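4. Limpieza a fondo de la alfombra

Vale, ya tenemos la alfombra puesta y cepillada (sección 3), así que ahora toca lo que más pereza da. Yo la limpio a fondo en febrero y otra vez al acabar el verano, y entre medias me apaño con la aspiradora y poco más. Os cuento cómo lo hago con el polvo Purivis, que es el que tengo en casa. Si usáis otro, mirad las dosis de su envase y olvidaos de las mías.

Antes de empezar, tened a mano:
Polvo Purivis, 300 g
Agua templada, 400 ml, en un pulverizador
Un cepillo de cerdas blandas (el mío es de Buschmann, ya viejito)
Dos paños blancos
La aspiradora, con el depósito vacío

Precaución: haced siempre una prueba en una esquina que quede debajo de un mueble. Una pizca de polvo, un poco de agua, media hora y un paño blanco encima. Si el paño sale teñido, parad ahí y llamad a una tintorería.

1. Retirad los muebles ligeros. Los pesados los dejo donde están y les pongo un trozo de plástico bajo las patas, que luego el metal deja unos cercos horrorosos.

2. Aspirad en una dirección y después cruzado. Despacio, por favor, que yo también era de las de tres pasadas y a correr.

3. Pulverizad el agua desde unos dos palmos. Tiene que quedar una humedad muy ligera, nada de charcos.

4. Repartid el polvo con la mano o con un colador de cocina. Empezad por el lado opuesto a la puerta (yo me quedé encerrada una vez detrás del sofá, con el teléfono en la otra habitación).

5. Cepillad con movimientos cortos, sin apretar. En las zonas de paso podéis insistir un poquito más.

6. Dejad actuar 70 minutos. Abrid una ventana y cerrad la puerta si tenéis gato. Sabine Grube, que me pasó el truco del colador, lo deja toda la noche, pero a mí con ese tiempo me basta.

Nota: si la alfombra es de lana, usad la mitad de agua y no la pongáis cerca del radiador para que seque antes.

7. Aspirad otra vez, en las dos direcciones, y revisad el pelo a ras de suelo. Agachaos de verdad, que de pie no se ve nada.
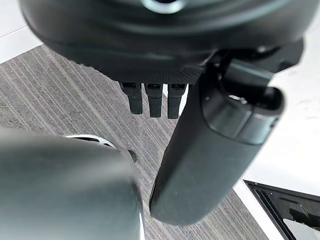
Figura 4. Paso 7, a ras de alfombra.

8. Si notáis restos de polvo al pasar la mano, repetid solo el aspirado. ¡No echéis más agua! Se forma una pasta que luego cuesta muchísimo sacar.

9. Esperad a que esté seca del todo antes de devolver los muebles a su sitio. Yo meto la mano hasta la base del tejido y, si la noto fría, espero otro rato.

Para manchas sueltas (café, vino, barro) no hace falta repetir todo esto. Id a la sección 5, donde explico lo del paño y el agua con gas.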